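Garville Word List – read me first

Hello! This is a list of dialect words and sayings from Garville and the villages just outside it, which I've been collecting since my nan used a word for "drizzle" that my own kids had never heard. It's one plain text file, 1178 entries, one per line, with tabs between the columns.

What's in each line

word – spelled the way the speaker would spell it, if they had a view
meaning – short, in my own words
where – Garville, Fukeston or "both"
source – a letter code, explained in sources.txt

The spelling is a bit of a mess. I had a go at tidying it in October and gave up at the letter M, so the first half is neater than the second (sorry). If you search for something and can't find it, try it with a double letter, or without the h at the front.

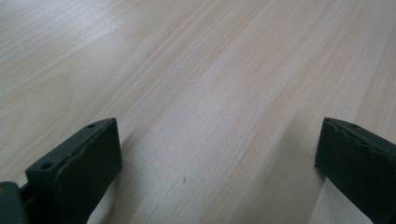

Most of the words came from people over sixty, with a good chunk from the Awasthi family, who ran the bakery in Fukeston and have words for every stage of a loaf. Four of those I still can't spell to anyone's satisfaction. Brijesh Thakur went through the farming words and put me right on gates – I'd muddled two sorts completely.

There are roughly 2000 slips of paper behind all this, so more entries will come when I've got the evenings for it. Lots are duplicates, mind you, and a few are just shopping lists.

Things to watch out for

Some words are rude. I've marked them with an r in the last column but I may have missed a few!
"Both" means I heard it in both places, and says nothing about which had it first.
Rhymes and skipping songs are in rhymes.txt and don't follow the column layout at all.

Using it

Help yourself, for school, for a quiz night, whatever you like. Please say where you got it, and if you change a meaning, put your initials next to it. Corrections are very welcome, especially for N to Z.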